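Celtmont Floor Scale, User Manual
Section 3. Setting Up the Scale and First Weighing

Read this section completely before you connect the power. Keep the manual near the scale, so that every person who works with it can find it.

3.1 Choosing the place

The floor must be hard and level. Carpet, rubber mats and loose tiles are not suitable. Keep the platform away from open doors and from fans, as moving air gives unstable values on the display.

1. Remove the two transport screws from the underside of the platform. Keep them in the bag that is supplied.
2. Put the platform on the floor and turn the four feet until the bubble stands in the middle of the level glass.
3. Tighten the lock nut on each foot by hand, then one quarter turn with the wrench.
4. Press on each corner. If the platform rocks, repeat from step 2.

CAUTION: Do not lift the platform by the cable. Two persons are required for carrying.

3.2 Connecting the indicator

1. Put the plug of the platform cable into the socket marked LOAD and turn the ring to the right until it stops.
2. Connect the power supply. Use only the Disteck power supply from the box.
3. Press ON. The display shows all segments, then the program number 257, then zero.
4. Let the scale warm up before you weigh. The warm-up sign goes out by itself when the scale is ready.

Note: If the display shows another program number, the indicator belongs to a different model. Please contact the Uvisberg service office and have the serial number ready.

3.3 Weighing goods in a bin

When goods are weighed in a bin, the weight of the empty bin must be taken away first. This is called tare. Bins of the same type can differ in weight, so please make the tare again for each bin.

1. Check that the display shows zero with nothing on the platform.
2. Set the empty bin in the middle of the platform. It must not touch the wall or another bin.
3. Press TARE. The display goes back to zero and the sign NET appears.
4. Fill the bin and read the value when the stable sign is on.

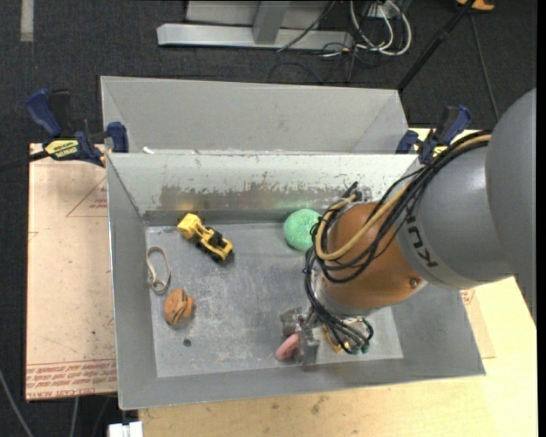
The tare stays in memory until you press CLEAR or switch off the indicator. If you take away the bin with the goods, the display shows the tare weight with a minus sign. This is normal and is not a fault.

CAUTION: The maximum load is 500 kg, including the bin. Do not drop goods into the bin from a height. A hard impact can damage the load cells also when the weight is below the maximum.

3.4 Printing a label

1. Connect the Kaufmann label printer to the socket marked PRINT.
2. Wait for the stable sign.
3. Press PRINT once. The label shows gross, tare and net weight.

If no label comes out, look first if the paper cover is closed. Then switch the printer off and on again. The indicator keeps the last weighing and you can print it with PRINT and CLEAR pressed together.

Text of this section revised 20th March. For calibration see Section 5.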